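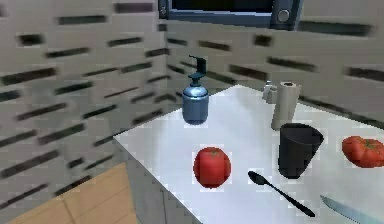
Notas charla Perbridge, 10/05/2025 – versión corta, NO leer entero

Saludar. Gracias a Angharad Wogan por el hueco. Decir rápido quién soy, proyecto Flara, brazo de cocina, equipo de Lougher.

Empezar por el fallo, sin intro larga. Tarea: coger el tomate y dejarlo en el vaso. En simulación, bien. Episodio 2237: la pinza va al tomate, cierra antes de tiempo, baja igual y sigue empujando contra la encimera. El controlador no para. Seis segundos empujando.

Pausa aquí. Preguntar a la sala quién pararía y con qué señal.

Causa (diapo siguiente):
– el límite de fuerza estaba puesto, pero en el módulo de planificación, no en el de control
– al replanificar se reiniciaba el contador. Cada vez. O sea que nunca llegaba al limite
– el aviso salía en el log como «info». Culpa mía, decirlo claro

Lo del cuchillo. Ojo, que siempre preguntan. En ese episodio no lo tocó, pero la trayectoria de retirada le pasaba a 5 cm. Para el planificador era un obstáculo como la cuchara, mismo margen. Eso es lo que más me preocupa, más que el tomate.

Qué cambiamos: parada en el control de bajo nivel, independiente del plan. Margen aparte para objetos con filo. Dos personas revisan cada cambio de límites – Morfudd Prydderch y yo de momento.

Qué NO está resuelto: si el filo queda medio tapado por otro objeto, la etiqueta baila. No prometer fecha. Si insisten, julio para las pruebas en Wiltmont con brazo real, a velocidad reducida, y ya.

Si sobra tiempo: vídeo del reinicio del contador (suena fatal, bajar volumen antes). Si no, saltar a preguntas.

Preguntas probables: por qué no lo vimos antes. Respuesta: mirabamos la tasa de éxito y no la fuerza. Los episodios fallidos se descartaban sin abrirlos.

Dejar el correo en pantalla. Agua!!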